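搬回城里

公司要搬家的消息，我是从茶水间的咖啡机上知道的。机器上贴了张条子，说维护合同到七月为止，此后不再补豆子。全公司最先得到搬迁正式通知的，是一台咖啡机。

过了几天才有邮件，标题叫《我们的下一章》。凡是标题里带“章”字的内部邮件，我一般先去倒杯水再回来读。邮件写了很长，前面大半在回顾，回顾我们当年怎样怀着远见来到东边这片新区，怎样与一座正在生长的城市共同呼吸；末了一段说，综合考虑，我们决定回到老城，回到“创意真正发生的地方”。换句话说，当年走的时候创意发生在东边，现在它自己先搬回去了，我们在后面追。

我在Lirkell做了很久的文案，久到参加过上一次搬家。那次的邮件我还留着，标题是《向东，向未来》。两封信放在一起看，结构相当一致，形容词也有不少可以通用，我怀疑是同一个模板，只把方位词换了。作为同行，我对写这封信的人没有任何意见。方位词换得很干净，没有漏网的。

先说说东边。当年大家确实是兴奋的。老城那栋楼，电梯常年坐不上，厕所在半层楼梯的拐角，冬天上厕所要穿大衣。隔壁就是Tandard，我们的老对手，两家共用一条后巷，抽烟的时候谁家丢了比稿，看烟头就知道。老板说，我们不能一辈子活在后巷里。于是就去了东边，玻璃楼，大堂高得可以养鹤，前台后面有一面水墙，客户来了先被水墙震慑一下，谈价格的时候腰就软了。理论上是这样。

实际上客户不来。客户嫌远。头一年还有人图新鲜，来看看水墙，拍张照，之后就变成“要不你们过来吧”。于是我们每天从东边往城里跑，跑去跟客户开会，客户的楼下就是Tandard的人在喝咖啡。他们走过来要9分钟，我们坐地铁再换车，碰上晚高峰，到了会议室人已经是熟的。有一回我们提案迟到，推门进去，客户桌上摆着Tandard做的小点心盒，里面剩了一块。我吃了。味道不错，文案写得一般。

东边最大的问题还不是远，是没有饭吃。准确地讲，有饭，但都是一种饭。写字楼底下那一圈铺子，招牌各异，后厨我总觉得是通的。面是那个面，鸡是那个鸡，酱汁换个颜色就跨越了国界。做广告的人长期吃这种饭，写出来的东西会有一种中央厨房的味道。有一年我们连着几个案子都被说“挺好的，就是好像在哪儿见过”，我私下认为应该由那家卖照烧鸡饭的负一部分责任。

另外就是风。玻璃楼之间的风是有专业水准的，伞在那儿是一次性用品。美术部有个传统，把阵亡的伞骨插在打印机旁边的桶里，插满了就算一个财年。我在那个桶边上度过了我的中年。

好，现在要回去了。

新办公室在Yau大厦，就在老城河边，原来是一家纺织贸易行的楼，空了好些年，去年翻修完。行政组织过一次参观，分批去，每批发一顶安全帽和一瓶水。带队的小伙子讲解得很投入，指着一根柱子说这是原始结构，我们都对着柱子肃然了一会儿。又指着一片天花板，说这里特意没有做吊顶，把管线露出来，保留工业感。我想起当年东边那栋楼招商时的卖点是“管线全隐藏”。我工龄的两端，就是一根管子从墙里走到墙外。

总面积3645平方米。这个数在邮件里出现了三次，加粗过一次，大概是希望我们觉得大。可惜财务部有个爱较真的同事，当天下午就在群里问，比现在少了多少。群里安静了很久，最后行政回了一句：“我们更看重空间的质量。”做了这么多年广告，我认得出这种句子，这种句子我自己写过，写的是一款缩了水的饼干。

少掉的面积要从人身上出，办法叫“灵活工位”。意思是没有固定座位，每天早上来了自己找，东西放储物柜，走的时候桌面清空。邮件说这样可以促进“偶然的相遇”。据我在这一行的观察，创意总监之间最不需要的就是偶然的相遇，他们必然的相遇都已经很难调解了。还有一条，电话间要预约，每次最多14分钟，到点自动亮灯。我不知道这个数是怎么定出来的。也许有人研究过，客户骂人通常在第13分钟收尾。

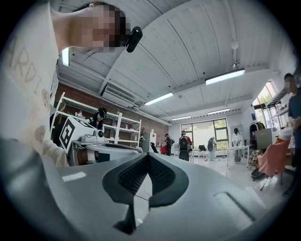 第9期

说回搬家。从宣布到真搬，中间有几个月，这几个月是一家公司最诚实的时候。平时开会，大家讲愿景，讲品牌资产，讲与消费者建立情感连接；一要搬家，话题立刻变成谁离窗近，谁的植物怎么办，停车位还有没有。我们有一位做战略的同事，平常讲话不带英文缩写就喘不上气，那阵子给行政写了一封邮件，全是中文，条理清楚，情真意切，主题是冰箱。我觉得那是他职业生涯里最好的一份策略案。后来冰箱也确实多批了一台。

清理旧物也有意思。公司规定每人两个纸箱，超出的自己处理。文案的东西少，电脑一合就能走，可我翻开抽屉还是愣了半天。里面有十几本没用完的便笺本，全是不同的已经倒闭的客户送的；有一沓比稿时的胸牌；有一支笔，笔身上印着我当年给Hanine写的广告语，字都磨没了，只剩一个句号。Hanine是卖床垫的，那句话我改了整整一个夏天，最后客户选的是第一稿。选第一稿的时候还说了一句，我们要的就是这种不假思索的感觉。

我把笔留下了，便笺本也留下了。胸牌扔了，扔之前数都没数，这种账还是糊涂一点好。

美术部那边场面大得多。他们的地下储藏间里堆着历年的道具，一匹假马，几扇不通向任何地方的门，一棵塑料圣诞树，还有不知哪个快餐客户留下的巨型薯条，立着比人高。薯条在群里挂了半个月，标题从“转让”改成“免费自取”，又改成“求求了”。最后是保安大哥要走了两根，说他老家院子里缺个什么东西立着。剩下的我没问。

比较麻烦的是奖杯。东边的大堂后面有一整面奖杯墙，灯光从底下打上去，很有气势。新办公室没有那么大的墙，或者说有墙，但墙是“原始结构”，不许钉。于是成立了一个临时小组，负责决定哪些奖杯随行，哪些奖杯封存。标准讨论了两轮，一轮按年份，一轮按奖项的级别，都有人不高兴，理由总归是“这一座对我们有特殊意义”。我有一座合得的铜奖，合得的意思是奖杯上刻了一长串名字，我在倒数第二行，字小到要侧着光看。小组来征求意见，我说封存吧，封存了反倒像文物。他们很感动，以为我高风亮节。其实那座奖杯底下松了，一拿起来就响，我早就想把它关起来。

还有一件事，邮件里没写，大家心照不宣：回到老城，意味着又跟Tandard做邻居了。人家从头到尾没挪过窝，电梯照样坐不上，厕所照样在半层拐角，就在那条后巷里，把我们走之后空出来的生意一桩一桩接了过去。我们绕了一大圈，花了装修费、搬迁费、水墙的电费，学会的东西大致等于他们站着没动就知道的事。当然提案的时候不能这么讲。提案的时候这叫“回归主场”。

我不是说当初去东边就一定错。那时候全行业都在谈规模，谈整合，集团总部开口就是协同效应，觉得把几家公司塞进同一栋楼，中间打通，生意就会自己从这头流到那头。我们楼上是做公关的，楼下是做媒介投放的，三家共用一张年会桌布。协同了这么些年，我记得的成果有两项，一项是联合采购的复印纸便宜了一点，另一项是有两对同事结了婚。后一项倒是真正的长期合作。

这次搬家，公关那家不跟我们走，他们去南边了，据说那边有税收优惠。媒介那家留在东边，接手了我们那半层。大堂的水墙归他们养。我去告别的时候，他们的人问我水墙怎么关，我说从来没关过，开关在哪儿我也不清楚。我们就一起站在那儿看了一会儿水。

有年轻同事问我，老城那边到底好在哪儿。她进公司晚，没经历过后巷时代，对她来说公司就是地铁坐到底的那栋玻璃楼。我想了想，说有一家馄饨铺，下午四点以后汤最好；有一座桥，提案输了可以上去站站；再就是走在街上能看见真的人买真的东西，挑挑拣拣，拿起来又放回去。我们写的东西原本就是给这些人看的，在东边那几年，我见到的消费者主要出现在饼图里，男的蓝色，女的橙色。

她听完问，馄饨铺现在还在吗。

我回去查了一下地图，馄饨铺没了，原址是一家卖照烧鸡饭的，跟我们楼底下那家是连锁。

搬家公司约在一个早上来。我到得早，工位已经拆了大半，地毯上留着一块块颜色深一点的方印子，能看出谁坐过哪儿。我的椅子还在，就多坐了一会儿，顺手把第一周要交的稿子写了。客户是一家商业地产，在东边，新楼招租，要一句能打动企业主的话。简报里要求突出前瞻性，突出远离喧嚣，最好带一点水的意象，因为大堂里准备做一面水墙。

我写了几稿，有一稿是“向东，向未来”，写完觉得眼熟，先留着没删。

储物柜的密码行政昨天发下来了，我是在三楼，靠柱子那一排。冰箱听说先到了一台，另一台卡在电梯口，门框也是原始结构，不许拆。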